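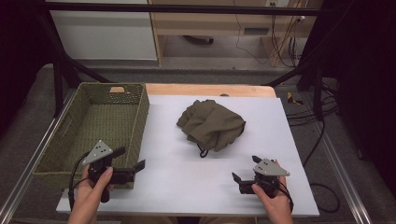
Tihomir Zupan asked whether we had tried slowing down before changing anything else, and since that was the comment that got me to rewrite this whole question, I'm leaving it up top. No, we hadn't!

## How many demonstrations does a student team need for a cloth task?

Posted by Vija Dzene, 07/02/2019

Hello everyone! I help out with the robotics club in Undcombe, and the students have entered the tidying category at Zorudum this August. The job sounds easy - pick up a piece of clothing, put it in a basket, let go. They record by hand with a pair of grippers, then train on the recordings, and so far we have 92 good ones. 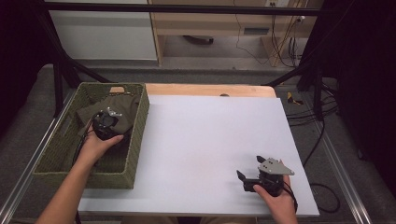
The trouble is the letting go. In playback the arm carries the cloth over nicely, lowers it, and then sort of dithers with the fingers half closed. The kids split into two camps (more recordings, or better recordings) and I would love to bring them an answer from somebody who has been through it. The rules allow up to 300 recordings, which is a lot of afternoons for a club that meets for two hours!

## 2 answers

**Liis Kivi** (accepted)

Oh, I remember this stage so well, and your students have my sympathy. We had the same dithering at Flenis, and we threw out 39 recordings before it got better.
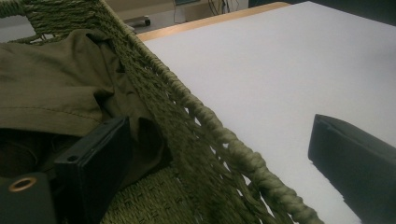

Letting go is the hardest part to teach, so have whoever is recording stop completely before opening, then open all the way, then lift straight up. Ours used to open and lift in one motion, and the model never learned where one ended and the other began. The other thing I'd look at is color. With olive cloth going into an olive basket, the view from the gripper gives the model very little to tell one from the other, especially down in the dark folds. I'd borrow a white or red T-shirt and record a small batch with that, just to compare. If the dithering clears up, you have your answer and the two camps can make peace - at least until the next argument.

Do keep the old recordings in their own folder, by the way. We mixed ours and spent a whole evening sorting them out again.

**Ojārs Vaher**

more data. we used the full 300 and it was fine

> **Vija Dzene:** Thank you both! Baiba Jõgi is bringing a red shirt to the next meeting and we'll try the full stop too.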